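We use cookies to remember your settings and to count visits. Accept | Manage

Wheels, cushions and a bad spreadsheet

I keep the statistics for a women's roller derby league, and in May I finally sat down with the season's skate wheel records. The question was narrow: does wheel hardness make a measurable difference to the number of laps a skater completes in the two-minute endurance test on our floor? Most people in the league have a firm opinion on this. I had a spreadsheet with 1,154 rows and no opinion.

The floor first. We skate on sealed concrete in a sports hall, which gets slippery when the air is damp and grippy when the heating has been on. Our skaters use wheels between 88A and 97A. The A is the durometer scale, and a higher number means a harder wheel. Hard wheels roll with less resistance and slide sooner. Soft wheels hold in the corners and cost more effort on the straights. All of this is in every beginner's guide and I don't dispute it.

Of the 1,154 rows, 227 had no wheel entered at all. Another batch had entries such as "the green ones" or "Raquel's old set". Raquel Fonseca has owned several old sets. After removing anything I couldn't resolve by asking, I was left with 900 usable tests.

I sorted those into three groups by hardness and compared each skater only with herself. This matters. Our blockers tend to choose softer wheels and our jammers harder ones, so a straight comparison between groups mostly tells you that jammers are quick, and we knew that already. Comparing within skaters brought it down to 411 tests, from people who had changed wheels at least once during the season.
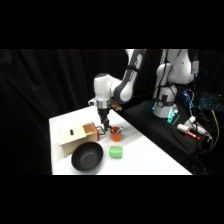 The difference between the soft and middle groups was under half a lap. Between the middle and hard groups it was smaller still, and it changed direction depending on whether I included the evenings when the heating had failed. I would not buy wheels on the strength of either figure.

What did show up was cushions. Madalena Correia had been noting truck settings beside her results, without being asked, and she persuaded Inês Vieira to do the same. Both gained close to a full lap after moving to softer cushions and loosening the trucks by a quarter turn. Two skaters prove very little, and both were also training more by then. Still, it is a larger effect than anything in the wheel column, and a set of cushions costs far less than eight wheels.

For next season the test sheet has new columns for cushion hardness, truck setting and hall temperature. Wheel hardness is now a drop-down list. Tomás Macedo, who coaches the second team, has asked for a column for toe stops as well. I have added it, and left it optional.

3 comments | 12 shares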